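Rundero Height-Adjustable Table
Section 4: Levelling, first use and care of the top

Read this section after the legs and crossbar have been fitted (Section 3). If you bought the Stida fixed frame instead of the Rundero lifting frame, skip 4.2 and go straight to 4.3.

4.1 Levelling the frame

The table must be levelled in the room where it will be used. A frame that was level in the garage will not necessarily be level on a kitchen floor.

1. Move the table to its final position. Two people should carry it, one at each end, holding the frame and not the top.
2. Leave a gap of at least 5 cm between the back edge and the wall if the power cord runs behind the table.
3. Place a spirit level along the length of the top, near the centre.
4. Turn the adjustable foot at the low end anti-clockwise to raise it. Use the flat spanner from Bag C.
5. Turn the level 90 degrees and repeat from front to back.
6. Press down on each corner in turn. If the table rocks, lower the foot diagonally opposite the corner that moves until it touches the floor.
7. Tighten the lock nut on each foot. Hold the foot still with your other hand while you do this or it will turn with the nut.

Note: On carpet, check the level again after a week. The feet settle into the pile, and most tables need a small adjustment.

Caution: Do not drag the table once the feet are adjusted. Dragging can bend the threaded stem, and a bent stem is not covered by the warranty.

4.2 First use of the lifting frame

The control box has to learn the bottom position of the legs before the table will move normally. This is called a reset. It is also needed after a power failure or if the cord has been unplugged for a long time.

1. Clear everything off the top and from underneath it, including chairs, bins and pets.
2. Plug the power cord into a wall outlet. Do not use a double adaptor.
3. Press and hold the DOWN button. The legs will move slowly to the bottom, stop, and rise a few millimetres.
4. Keep holding the button until the display shows 70. This is the lowest height of the table in centimetres.
5. Release the button. Raise the table fully and lower it again without stopping.

If the display shows E2, the legs are out of step. Unplug the table, wait a minute and start again from step 2. If E2 comes back, check that both leg cables are pushed fully into the control box – the clip should click.

To save a height, move the table to where you want it, press M, then press 1, 2 or 3 within five seconds. To go to a saved height, hold the number until the table stops. Letting go early stops the table where it is.

Warning: The maximum load on the lifting frame is 100 kg, spread evenly. Never sit or stand on the table, and never lift a person with it.

Warning: Keep hands clear of the crossbar while the legs are moving. Turn on the child lock (hold M and DOWN together) when the table is not being supervised.

4.3 Joining the two-panel top

The Moschos top comes as two panels of different depths. The shallow panel goes at the back. A single-piece top needs no joining, so carry on to 4.4.

1. Lay both panels face down on a blanket or flattened cartons.
2. Push the dowels into the holes in the deep panel. Tap lightly with a rubber mallet if they are tight. Do not glue them.
3. Slide the shallow panel on until the edges meet.
4. Fit the joining plates across the underside and start all the screws by hand before tightening any of them.
5. Tighten from the middle outwards.
6. Turn the top over with a helper and run a fingertip along the join. Loosen the plates and adjust if you feel a step.

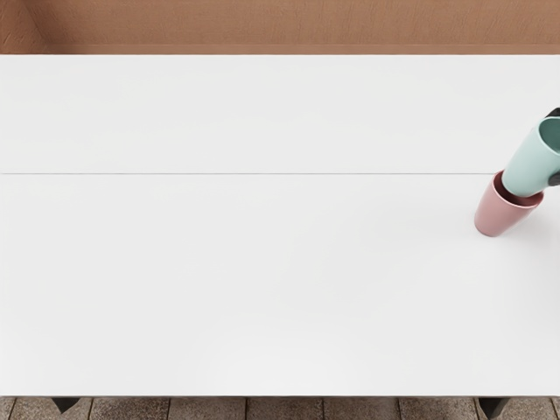

A fine line will remain visible between the panels. Do not fill it with sealant or wood filler, as the panels need to move slightly with changes in humidity. Crumbs can be cleared with a soft dry brush.

4.4 Cleaning and care

Wipe the top with a soft cloth and warm water with a little dishwashing liquid, then dry it. Tea, coffee, beetroot and permanent marker should be wiped up straight away. For marks that have set, use methylated spirits on a cloth, try it first on the underside, and rinse with clean water.

Do not use scouring pads, cream cleanser, bleach or sponge erasers. They leave shiny patches on a matt finish and these can't be polished out.

Use a trivet under anything straight from the stove or oven. Felt pads are recommended under pottery, lamps and monitor stands.

Check all bolts after the first month and then twice a year. Retighten by hand only.

4.5 Spare parts

Feet, lock nuts, joining plates and dowels can be ordered from Erncombe using the form at the back of this manual. Quote part number 178 for a complete set of feet. Have the serial number ready – it is on the silver label under the top, near the control box. Fixed frames have the label on the inside of the left leg.

Section 4 revised Apr 21, 2022. Technical editor: Volodymyr Harasym.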